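## 4. What changed at the table

### 4.1 The work before Pronberg

Until June the operators at Carkcombe did two jobs at once. They steered an arm through a short kitchen task, and between attempts they walked round the table and put everything back. Levico, which runs the site, had one word for both, "running". A person who was running a table was responsible for the arm, the objects, the written record and the tidiness of the cables.

The tasks were small ones, such as opening a door, moving a bowl or setting a pan down. Most of the objects were toys or were of a size that suits a table rather than a kitchen. An operator would try a task, note how it went, restore the layout and try again. When we first visited, the site lead, Maricel Rivera, described a good shift as one in which "you forget which attempt you're on but the sheet doesn't".

Steering was the part that people talked about when we asked what they did for a living. It was learned slowly, mostly by sitting next to someone who could already do it, and the operators held firm views about who did it well. Door tasks were thought the hardest. The fingers have to arrive close to a handle without pushing the whole appliance out of place, and from the operator's chair the handle is often hidden by the wrist. Figure 1 shows a door task at the light blue toaster oven, with the glass door open and the two fingers right beside the handle. The kettle, the plate, the toy hamburger and the ear of corn also stand on the table. 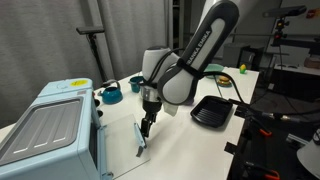

Operators had private methods for this. One lined up the wrist with a seam in the floor. Another steered standing up, against the site rules, and sat down when a manager came through. Neither method was in the training notes, and both were passed on to newer staff as a matter of course.

Putting things back was rarely mentioned in the first interviews, although it took up a large share of each shift. We recorded it mainly by watching. It was done quickly, often with one hand, while the other hand held the record sheet, and operators chatted across the room as they did it. Several told us later that this had been their rest from the screen.

### 4.2 What the software took over

Pronberg is a scheduling and control program. It was brought in at all 4 tables over a single week. It chooses the next task, moves the arm through it, stops when it judges the attempt to be finished and asks a person to confirm the result. It can't restore the table. When the objects have strayed too far from their starting places it raises a request, and the nearest operator goes over and deals with it.

In the terms used by management, this "freed" the operator from steering. One person could now look after two tables instead of one. Staff numbers were not cut in the period we studied, but the second building, Park, was to have been staffed by new hires and was instead covered by people moved across from the first room. Operators noticed this before it was announced. It came up without prompting in most of our later interviews.

We worked from three kinds of material. The first was the shift log, from which we took 418 entries covering the months on either side of the change. The second was a set of interviews with operators and with Rivera. The third was our own notes from sitting in the room, which ran until April 2020, when our visits ended. The log was kept in the operators' own words and we have left their spelling alone where we quote it.

Of the 418 entries, 224 were written after the change. We sorted these by the kind of trouble they described. The largest group, 61 entries, concerned the state of the table: an object in the wrong place, an object missing, or two objects close enough together that the arm couldn't get between them. Before the change, entries of this kind were uncommon. The same troubles must have arisen, but the person steering would have fixed them on the way past without thinking them worth a line in the log.

### 4.3 Putting back becomes the job

The clearest change for the operators was that the unnamed half of the work became the main part of it. A request from Pronberg appears as a coloured bar on the screen with a table number. The operator stops what they are doing, pauses the arm, moves the objects and releases the arm again. The time between the request and the release is recorded and shown on a weekly chart.

This altered how people laid a table. Under the old arrangement an operator put an object wherever they knew they could reach it. Now the object had to go where the software expected it, and the expected place wasn't always plain from the screen. Crowded tables caused most of the arguments. Figure 2 gives a sense of what there was to keep in order. Besides the coffee maker, kettle and pot towards the back, the table holds a bowl, a plate, a small pan, a large black saucepan, a ridged grill tray and a purple ball, with the gripper just above the surface.
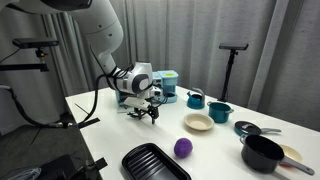

Two operators on neighbouring tables disagreed for most of a month over long handles. One turned them outwards so that the arm could approach freely. The other turned them in, so that her sleeve wouldn't catch them when she leaned across. Pronberg accepted both layouts. The dispute was settled by Rivera, who asked for handles outwards, and was then reopened when the second operator pointed out that she was the one doing the leaning.

We give this case some room for a practical reason. Under the old arrangement the two women would have had no need to agree, as each kept her own table. Once every operator covered two tables and shifts overlapped, the layout became shared property. Small habits that had been harmless now had to be discussed, and there was no meeting in which to discuss them. The talk moved into the log. One entry reads in full: "handles OUT pls as agreed. was not agreed."

The body of the work changed too. Steering was done seated. Restoring is done on foot, with a reach over the table that shorter members of staff found tiring by the end of a shift. Levico supplied a step for each table after this was raised, and the steps were used in the first room but not in Park, where the floor space is narrower.

### 4.4 Judging without steering

The second change was in how operators decided whether an attempt had gone well. When they steered, they knew the answer before the attempt was over. Several said they felt it through the controls, though the controls gave no such feedback. After the change they were asked to confirm a result they had usually not been watching.

For this they had the room view and the view from the camera at the wrist. The two don't always help with the same question. The wrist view is close to the fingers and shows very little else. In Figure 3 the fingers are open with nothing between them, a soft dark shadow lies across the white surface, and a purple object is partly in view in the upper left. An operator given only this would know that nothing was held at that moment, and would have to look elsewhere for the rest.
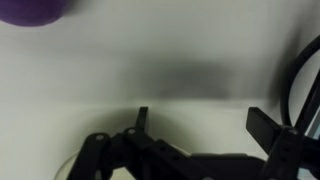

Operators dealt with the gap in different ways. Some confirmed whatever the software proposed unless it was plainly wrong. Others got up and looked at the table before every confirmation, which made their times on the weekly chart worse. A third group waited until they had several confirmations outstanding and went through them together from the recordings. Management first discouraged this last method and then adopted it for the late shift.

The people with the most steering experience were the most likely to get up and look. They were also the most likely to overrule the software. We don't have the means to say whether their judgements were better, and the log gives no second opinion against which to check them. What we can report is that they were asked for help more often than before. Newer staff called them over for doubtful cases, and this help was not counted anywhere. One experienced operator said she was now "the person who knows what the arm was trying to do", and that this was not in her job description or her pay.

Steering itself did not vanish. Pronberg hands the arm back after repeated failures on one task, and door tasks were handed back more than any other. By the end of our visits a few operators were doing nearly all of this recovery work. New starters were no longer taught to steer in their first weeks. Rivera had asked for an hour of practice per shift for them, and the request was still with the Levico head office when we stopped collecting material.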